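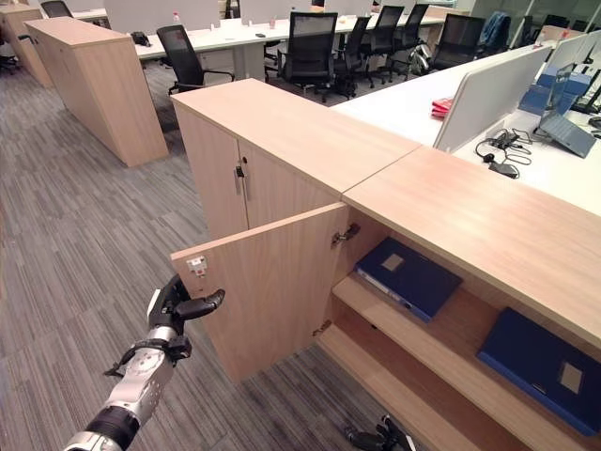
Greifervergleich, zweiter Teil: Schranktüren

Im November hatte ich über den Zweifingergreifer geschrieben und versprochen, dass die Mehrfingerhand drankommt, sobald sie bei uns ist. Jetzt ist es so weit. Die Hand läuft bei uns unter dem Namen Plorka, der alte Zweifingergreifer stammt von Maltorard. Arme, Steuerung und Kopfkamera sind dieselben geblieben, damit sich die Ergebnisse vergleichen lassen.

Als Aufgabe haben wir den Büroschrank genommen, helles Holz, kleiner Bügelgriff, Scharnier innen. Tür auf, Ordner aus dem Fach nehmen, Ordner zurücklegen, Tür zu. Gesteuert wird von Hand, ich saß an der Konsole, Usha Krishnan stand am Not-Aus. Jeder Durchgang begann mit geschlossener Tür und den Armen in Ruhelage.

Pro Greifer haben wir 10 Durchgänge gemacht. Mit dem Maltorard ging die Tür in sechs davon auf, mit der Plorka in neun. Der Unterschied liegt am Bügelgriff. Die zwei Backen müssen ihn fast rechtwinklig treffen, sonst rutschen sie ab. Bei der Mehrfingerhand reicht es, einen Finger dahinter zu haken und zu ziehen. Sobald ein Spalt da ist, fahre ich außen um die Türkante herum und drücke sie mit den gekrümmten Fingern weiter auf.

Beim Schließen sieht es anders aus. Da stören die vielen Finger eher, weil immer einer absteht und an der Kante hängen bleibt. Gaurav Yadav hat dafür eine feste Faustpose auf das Pedal gelegt, seitdem geht es besser. Im Schnitt dauert ein kompletter Durchgang mit der Plorka 125 Sekunden. Der Maltorard ist schneller, wenn er den Griff beim ersten Mal erwischt, aber darauf kann man sich nicht verlassen.

Die flach liegenden Ordner sind für beide schwierig. Man kommt schlecht darunter, und der obere Fachboden lässt wenig Platz für das Handgelenk. Am besten klappte es, den Ordner mit einer Hand nach vorn zu ziehen und mit der zweiten von unten abzustützen.

Noch ein Punkt zur Kamera: Vom Kopf aus verdeckt die offene Tür leicht den Griff und die Fingerspitzen. Ich habe die Neigung auf 37 Grad gestellt und bin damit halbwegs zufrieden. Eine zusätzliche Kamera am Handgelenk von Zuvlow ist bestellt.

Die Steuerungssoftware ist weiterhin Padilla, ohne Änderungen an den Reglern. Als Nächstes kommen die Schubladen dran.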